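我们社团用 Sestham 的软指尖已经有一个学期多一点，最近又有两个别的学校的同学写邮件问我值不值得买，所以我把回答整理成一篇文章。中文不是我的母语，有的零件名称我可能用得不准确，请读者原谅，也欢迎告诉我正确的说法。

（Etornam Annan，机器人社抓取小组，2023年10月）

# Sestham 橙色软指尖：一个学生社团的使用评价

## 先说我们是谁，用它做什么

我们小组一共四个人，都是本科生，每周有两个晚上在实验楼的地下室活动。我们准备参加的比赛叫 Pilero 杯，是几所学校的社团一起办的，规模不大。今年的题目听起来很简单：桌上有几个彩色的木头方块，机械臂要把它们夹起来，放到一个黑色的方框里面。方块放的位置每次不同，方框的角度也可以变化。裁判不看你的程序写得漂亮不漂亮，只看方块最后在哪里，有没有压到黑边。

去年我们参加的时候，用的是 Belkadi 的硬手指。那是一种平的、很直的手指，质量没有问题，但是我们的控制水平有问题。只要手指和方块没有对齐，方块就会转，或者从两个手指中间滑出来，有一次直接飞到裁判的桌子下面。赛后我们讨论，一个办法是把控制做得更精确，另外一个办法是把手指换成软的。我们两个办法都做了，说实话，第二个容易得多。

所以这篇评价的角度是很窄的。我不知道这个产品在工厂里好不好用，也没有拿它夹过鸡蛋或者水果（网上很多人喜欢用它夹鸡蛋）。我只能说它夹木头方块的时候怎么样，以及一个没有很多钱的学生社团用它会遇到什么事情。

## 包装和价格

一对指尖的价格是272元，不包括底座。底座要另外买，或者自己打印。我们买的是原厂的黑色底座，因为那个时候社团的打印机正在修理。后来打印机修好了，我们也试过自己打印底座，尺寸可以做到，但是卡槽的地方总是有一点松，装上去以后手指会轻轻地摇。如果你的学校有比较好的打印机，可以省下这笔钱；如果没有，我建议直接买原厂的。

盒子里面有：左右两个指尖，一张折起来的说明书，一小包螺丝。没有扳手。说明书有中文和英文，中文部分的翻译我觉得有些奇怪，连我这样的外国学生都能发现，比如“请使手指幸福地进入底座”。我问了我的组员，他们笑了很久，然后把这句话写在白板上，到现在还没有擦。

说明书上关于材料只写了“弹性材料”四个字，没有写是哪一种。我给卖家写信问，卖家回答得很快，但是回答的内容还是“弹性材料”。这一点我不满意。我们需要知道可以用什么东西来清洁它，酒精行不行，这是很普通的问题。最后我们用湿布擦，目前没有问题。

## 安装

安装的步骤不多。先把旧的手指拆下来，再把黑色底座固定好，然后把橙色的指尖从上面压进去，压到底座的边和指尖的边贴在一起。最后这一步需要比较大的力气。第一次装的时候，我以为已经到底了，其实还差一点点，结果夹了几次以后右边的指尖就歪了。现在我们的习惯是：压进去以后，用手指甲沿着边走一圈，能感觉到缝隙就是没有装好。

有三件事情说明书没有讲清楚，我写在这里：

- 左右两个指尖是不一样的。它们很像镜子里的两个东西，但是装反了也能装进去，只是夹东西的时候尖端对不上。我们用记号笔在底部写了字。
- 装完以后一定要重新设定夹爪“完全张开”和“完全合上”的位置。软指尖比硬手指厚，如果还用原来的数值，合上的时候电机会一直用力，会发热。
- 线要先整理好。这个和指尖没有直接的关系，但是指尖张开的时候比较宽，如果旁边有线，很容易碰到。

关于第三点，我想多说几句，因为我们在这里浪费了一个晚上。我们的桌子上常常同时有两个夹爪在工作，一个装着橙色的软指尖，另外一个是黑色的手指，上面有绿色的指示灯。两个夹爪离得很近的时候，桌面上的线就变成了大问题。那天晚上程序每次跑到差不多同样的地方就停下来，我们先怀疑代码，后来怀疑电源，最后我的组员趴在桌子边上看，才发现是一根灰色的细线在拉着。现在每次开始以前，都有一个人专门负责看线。

还有一个安全方面的提醒：两个夹爪靠近的时候，软指尖比较不怕碰，可是另外一边的夹爪不一定不怕。练习的时候请把速度调低。我们把最低一档叫做“老人散步”。下面是两个夹爪靠得很近时的样子，橙色的指尖张开着，黄色方块还在方框外面。 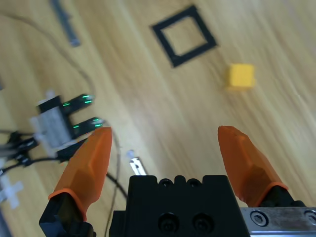 ## 夹方块的表现

先说优点，优点是很明显的。

用硬手指的时候，方块和手指之间必须对得很齐。软指尖对角度的要求低很多。方块稍微斜一点，指尖碰到它以后会变形，顺着方块的侧面贴过去，方块自己也会被推正一点。我们的视觉程序算角度算得不太准，尤其是灯光从侧面来的时候，木头桌面会反光，程序有时会把亮的地方当成方块的边。以前这样的误差差不多等于失败，现在多半还能夹住。

第二个优点是声音小。这个听起来不重要，可是我们的地下室旁边就是自习室，以前常常有人来敲门。

第三个优点是颜色。橙色在木头桌面上很清楚，和我们用的黄色、红色、青绿色的方块也分得开。我们的程序需要知道指尖在哪里，颜色清楚就方便很多。不过我必须补充一句，橙色和黄色在灯光很暗的时候还是会混在一起，我们后来把灯换亮了一些。如果你们比赛用的方块里有橙色的，请再考虑一下。Ollum 也卖类似的软指尖，有灰色的可以选，价格比较高，我只在别的学校的展台上摸过，没有自己用过，所以不评价。

然后说缺点。

最大的缺点是，你不太知道方块在手指里面的准确位置。硬手指夹住方块以后，方块在哪里是可以计算的。软指尖会弯，弯多少和用力的大小有关系，也和方块的表面有关系。我们用的木头方块已经旧了，边角都磨圆了，有的面滑，有的面粗糙。同样的力，夹这一面的时候方块很正，换一面就会低一点点。在放下的时候，这一点点就会变成压到黑边。

我们的解决办法有点笨：放下以前先在方框上面停一下，再看一次，然后修正。这样每个方块会多用一些时间，但是比赛给的时间够用。有一位学长建议我们做一个表，把力的大小和弯曲的程度对应起来，我们还在做，目前只完成了一部分。

第二个缺点是指尖的最上面比较薄。夹紧的时候，那里有时会折起来一片。我看过很多次，大部分时候不影响抓取，但是如果折起来的一片正好卡在方块和桌面之间，松开的时候方块会跟着跳一下。把下降的高度提高一点，让指尖不要碰到桌面，情况会好很多。

## 力要用多大

这个问题问的人最多，所以单独写一节。

我们控制夹爪的数值从零到100，100是最大的力。一开始我们直接用最大的力，理由是“夹紧总不会错”。这是错的。用最大的力，指尖会弯得很厉害，折起来的地方也更多，而且我担心它会老得很快。后来我们慢慢往下减，减到方块开始往下滑的时候，再往上加一点，就用这个数值。我不写我们的具体数值，因为它和你的电机、你的方块都有关系，抄过去没有意义。请自己试，一个下午就可以试完。

试的时候建议注意这些：

1. 先夹一个最滑的方块，再夹最粗糙的。如果最滑的可以，别的一般也可以。
2. 夹起来以后不要马上放下，让手臂走一段路，最好有一个转弯。不动的时候夹得住，转弯的时候不一定。
3. 每次改了数值都写下来。我们有一次没有写，第二天四个人有四种记忆。
4. 如果指尖上有灰尘，先擦干净再试，不然得到的数值会偏大。

还有一件小事。房间冷的时候，我觉得指尖会变硬一点。我没有测量过，只是手的感觉，我的组员不同意我的意见。我们地下室的暖气不太好，到了冬天我会再注意一下。

## 方框里已经有方块的时候

比赛题目里比较难的部分，是把后面的方块放进一个已经有别的方块的方框。因为这时候手指张开需要地方，而旁边的方块正好占着这个地方。

用 Belkadi 的时候，手指很薄，张开一点就可以退出来，在这方面硬手指确实更好，我要公平地说出来。Sestham 的指尖比较厚，从方块上松开的时候，外面需要更多的空间。如果旁边太挤，指尖会推到邻居，邻居再推它的邻居，最后最外面的那个就压到线了。

我们想了一些办法。有一个办法是改变放的顺序，先放离手臂远的，再放近的，这样手指松开的时候不需要越过别的方块。另一个办法是转动手腕，让两个手指在没有邻居的方向张开。第二个办法效果更好，但是手腕转动以后，线又会成为问题，请看前面关于线的那一段。

有时候我们也故意不一次放到位，先放在方框里面靠近的地方，然后合上手指，用指尖轻轻地推。软的指尖推东西很温和，方块不会突然跑掉。规则没有禁止这样做，我特意写信问过主办方。 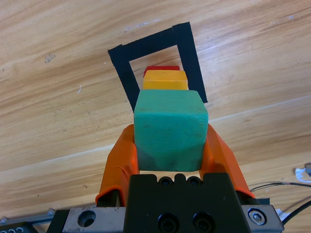 *夹着青绿色方块，黄色和红色的已经在黑框里。*

## 能用多久

卖家的页面上写着寿命，我不太相信这样的数字，所以我们让程序自己记录每一次合上的动作。到我写这篇文章的时候，现在这一对指尖已经合上将近3000次。它们还能用。表面有几条弯曲的折痕，没有裂开，弹性和新的相比我摸不出很大的差别，但是我没有仪器。

在这一对以前，我们还弄坏过一对。那次不能怪产品：有人忘记把桌上的金属零件收起来，夹爪下降的时候压在了零件的尖角上，左边的指尖被戳出一个口子。我们试着用胶水补，补好以后那个地方变硬，夹方块的时候总是往一边偏，最后还是换掉了。卖家不单独卖左边或者右边，只能买一对，所以我们现在有一个多余的右指尖，放在抽屉里。如果有哪个学校正好缺一个右边的，可以联系我们，我是认真的。

## 售后

写过三次信，每次都在一两天里得到回答，态度很好。第一次问材料，前面说了，没有得到有用的答案。第二次问左右怎么分辨，他们寄来一张手画的图，画得很清楚，我希望他们把这张图放进说明书。第三次问学生有没有优惠，回答是没有，但是下一次买的时候多送了一包螺丝。

## 适合谁，不适合谁

如果你的情况和我们差不多，也就是说，东西不大，表面普通，视觉程序不太准确，队里又常常有新同学来练习，那么我推荐。对新同学来说，软指尖特别好，他们犯的小错误不会马上变成失败，可以先学会整个流程，再慢慢提高准确度。我们这个学期教新同学，第一节课就让他们用软指尖夹方块，很多人当天晚上就成功了，高兴得不愿意走。

如果你们需要放得非常准，或者方块之间几乎没有空隙，我建议还是用薄的硬手指，把时间花在控制上。如果两种都买得起，那最好两种都有，换一次手指在我们这里连同重新设定，大概是喝一杯茶的时间。

要不要给分数，我考虑过。我们组内的意见不一样，负责视觉的同学想给很高，负责放置的同学想给得低一些，她说每次压线最后都是她在改程序。我自己会再买一次，这就是我的意见。

## 补充几个收到过的问题

**能不能装在别的牌子的夹爪上？**
可以，但是底座要自己设计。螺丝孔的距离请自己量，不要相信网上找到的图纸，我们下载过一个，孔的位置是错的。

**指尖会不会在方块上留下颜色？**
我们的没有。方块上的黑点和脏的地方是以前就有的，它们已经为社团工作好几年了。

**黑色方框用什么做比较好？**
我们用过纸板，容易移动。黑色胶带贴在桌面上很稳定，不过转角的地方两条胶带会重叠，请压平，不然方块放上去会有一点翘。胶带不要选太亮的，反光会影响视觉程序。

**两个夹爪一起练习有没有必要？**
今年的题目不需要，一个就够。我们这样练习是因为有同学想试试看两边配合，比如一边递给另外一边。目前递的成功率不高，主要是两边的手指软硬不同，什么时候松开很难决定。等我们做得好一点，我再写一篇。

**新买来的指尖要不要先处理？**
有一层很薄的粉，摸起来滑滑的。用湿布擦掉，等它干了再装。我们第一次没有擦，方块一直往下滑，还以为买到了坏的。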